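Tak Wrist Kit: Frequently Asked Questions

What comes with the kit?
A two-finger gripper, a mounting plate with screws, the wrist camera and 3 meters of cable. The arm is sold separately.

Which arms does it fit?
Any Memen arm, and the older Flellton arms with an adapter plate. Stuvov stocks the adapter.

Can it pick things out of an open box?
It can if the fingers clear the flaps. Bend them outward first and bring the arm in from above.

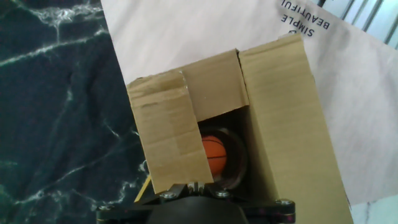 How long does setup take?
Plan on 65 minutes the first time. Most of that is calibration, and the software walks you through it.

How much can the gripper lift?
The limit is 200 grams. Heavier items will trip the motor cutoff, and you'll have to restart the program.

Do you ship spare fingers?
We do. They are sold in pairs and leave our warehouse the next working day.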